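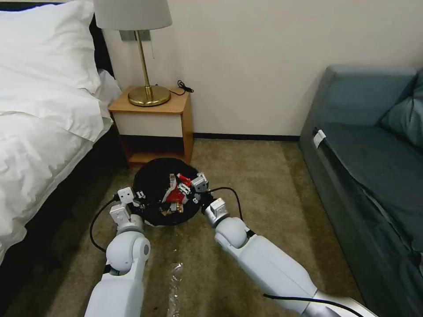
Freya Nuttall asked us why anyone would pay $21 for a black bin when the grocery store has one for less. Fair question. Buy the cheaper one if it does the job. We sell the Kakard for bedrooms and guest rooms, where the bin ends up out on the carpet within reach of both the bed and the sofa, and where most of what goes into it is wrappers.

Kakard Round Bin, Black
Item 746
Price: $21
Sold by Stivine Room Supply
In stock, ships in two business days

What the maker says

Kakard calls this "the last bin you'll ever need." We have heard that about a lot of bins. The booklet also says it "disappears into any room," and it doesn't. It is a round black thing on the floor, and on a light carpet you will see it every time you walk in. If that bothers you, put it on the far side of the nightstand or pick another color from another maker. Kakard only does black.

What we think

The wide opening is the good part. You can drop a chip bag in without folding it first. It will not help you if you throw from the bed and miss, and light packaging doesn't throw well. Chip bags and candy wrappers also spring back after you crumple them, so the bin looks full long before it is. Press the pile down with your hand once before you change the bag.

There is no lid. Kakard says open bins "encourage tidiness." Maybe. An open bin also lets you smell a banana peel at two in the morning. Keep food scraps in the kitchen and use this one for dry trash.

Bags

Kakard sells its own liners in packs of 30. We don't carry them. Ordinary small black bags from any store fit, and you can fold the extra over the rim. Leave a little slack at the top or the bag slides down as it fills.

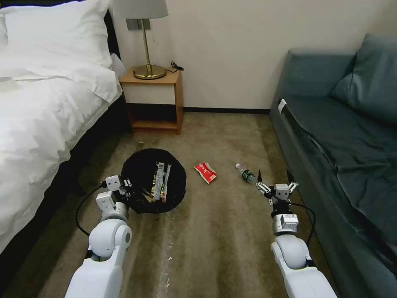

Kakard Round Bin, black, with snack wrappers inside. Nightstand, lamp and sofa not included.

Where to put it

Beside the nightstand is the usual spot, and it works if you leave room for your feet when you get out of bed. Between a bed and a sofa, check that you can still walk through in the dark. On low-pile carpet, lift the bin when you vacuum and do the patch underneath. Crumbs collect there, whatever the bin cost.

Cleaning

Take the bag out, wipe the inside with a damp cloth, let it dry. The booklet recommends a Kakard cleaning spray. We tried it next to dish soap and water and could not tell the two apart.

Customer comments

Stojan Ivanov: Bought two. Fine. The booklet is longer than it needs to be.

Biljana Yordanov: I wanted a lid and should have read the page. Returned it, refund came through in a week.

Ognjen Dimitrov: We have one in each guest room. People do use it, mostly, though I still pick wrappers off the carpet after every stay.

Returns

Unused bins can come back within 30 days. We won't take back one that has had trash in it. Questions about bulk orders go to Doina Janevski at the Stivine order desk.

Price checked April 23, 2025.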